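Mirncombe Whiting

Mirncombe whiting is a soft white chalk powder formerly dug and ground in the parish of Mirncombe, and used for whitewash, putty, cheap toothpaste and the polishing of other people's silver. It should not be confused with the fish, although the village sign shows one.

Chalk was dug from 2 pits on the north side of the village, crushed under a horse-drawn wheel, stirred into water and left to settle in tanks. The coarse grit sank first and was sold to farmers. The finer stuff was dried in open sheds, a slow business in a county known mainly for rain, and packed in barrels. At its height the trade employed 200 people and turned out 3000 barrels a year, most of them bound for the port at Montes.

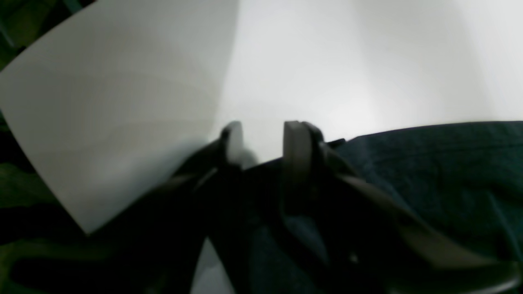

Whiteness was the chief selling point and the chief source of argument. Buyers complained of a yellow tinge, and the works answered by adding a pinch of laundry blue — a practice it denied for decades while continuing to order the blue. Rival powder from Ivska was whiter and cheaper, and was described in Mirncombe as "foreign dust".

The works closed when ready-mixed paint became common. The larger pit is now a pond, popular with newts. The smaller was filled with rubbish and later built on, and its residents still report cracks in the ceiling, which they traditionally fill with putty.

See also: Chalk; Distemper (paint); Dalau lime kilns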